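Upstairs Workroom at Bettencourt: Lights, Ceiling and Air

5 March 2018

Work on the upstairs workroom at the Bettencourt building is mostly done, and the room is back on the regular booking sheet. This item covers what was changed, what was left alone, and what members should know before they use it.

Most of the complaints last year were about the light. The old tubes had been replaced one at a time over the years, with whatever was in the supply closet, so some gave a yellow light and some gave a blue one. Two of them buzzed. People sewing or painting at the far end of the room said they could not match colors after dark, and a few had started bringing desk lamps from home, which put extension cords across the floor.

We asked Fikow for a price on new fixtures and a price on new tubes in the old fixtures. The second was much cheaper. Their electrician opened each fixture, found the housings sound, and replaced the tubes and the parts that drive them. The bill came to $1,907, including the lift rental, and was paid out of the building fund. All the tubes are now the same type. Spares are on the top shelf of the closet by the stairs, in the long carton. Please do not use any other kind, even if the carton is empty. Leave a note on the clipboard and more will be ordered.

The wall switches were also sorted out. The switch nearest the door runs the front of the room and the one next to it runs the back. They used to be the other way around, and the old labels have been peeled off.

The ceiling stays as it is. There was talk in September of hanging a flat ceiling under the ribbed panels to cut down on echo and keep heat in. Surside came out to measure and told us it could be done, but the new ceiling would have to sit below the beams. That would make the room feel a lot lower, and the lights and the air vent would all have to move. The members who came to the walk-through preferred to keep the height. The panels and beams were washed instead. It took two full days, and more than 200 rags went into the trash.

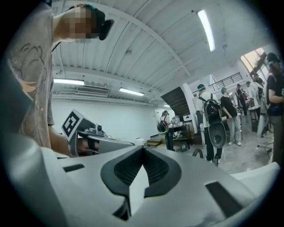 Olga Ramalho wrote in to say that she was one of those who wanted the flat ceiling, and she still thinks we will come back to it. Her view is that rain on those panels makes it hard to hear anyone across the room, and new tubes do nothing for that. She asked whether some kind of padding could be hung between the beams at the back, where the noise is worst, without lowering anything. She also said the light is much better and that she has taken her desk lamp home.

The padding is a fair question. Surside has been asked for a price on hanging panels for the back part of the room only. Anything we hang has to stay clear of the light fixtures and has to be approved by the building's insurer first. We will print the answer when we have it.

The air conditioning is next. The white vent up under the ceiling was taken down, cleaned and put back. The louvers can be tilted, but please do it with the pole that hangs behind the door and not by standing on a table. One louver was bent that way last summer and had to be straightened. The filter behind it will be changed every 3 months, and the date will be written on a tag inside the closet. If the air smells dusty, tell Carolina Coelho and she will have it looked at.

The thermostat cover is now locked. We know this will not please everyone. The setting was being changed several times a day, and the unit was short-cycling and wearing itself out. Anyone with a booking can ask for a different setting when they sign up for the room.

The walls were painted plain white again. We looked at a pale green, and a board was painted and left leaning by the window for a week, but it threw a tint on everything near it. White was cheaper too, as we had most of a bucket left from the hallway. Please do not tape or pin anything to the back wall. The paint there is new and tape pulls it off. Eduardo Loureiro has put up a cork strip beside the door for schedules, patterns and notices.

A few items on the rest of the room:

Extension cords. The cords that were across the floor have been coiled and are on hooks in the closet. If you need one, run it along the wall and put it back when you leave.

Floor. It was mopped after the painting but has not been refinished. There are still some white drips under the place where the ladder stood. Simão Aguiar has a scraper and says they come up easily.

Heat. The room is slow to warm up in the morning with that much height above it - bring a sweater if you have the first booking of the day.

Closing up. The last group out turns off both switches. The lights were left on over two weekends in the past month.

Bookings are taken at the Soterstead front desk, as before. Questions about the building work can go to Lurdes Godinho, who has the invoices and the spare closet key.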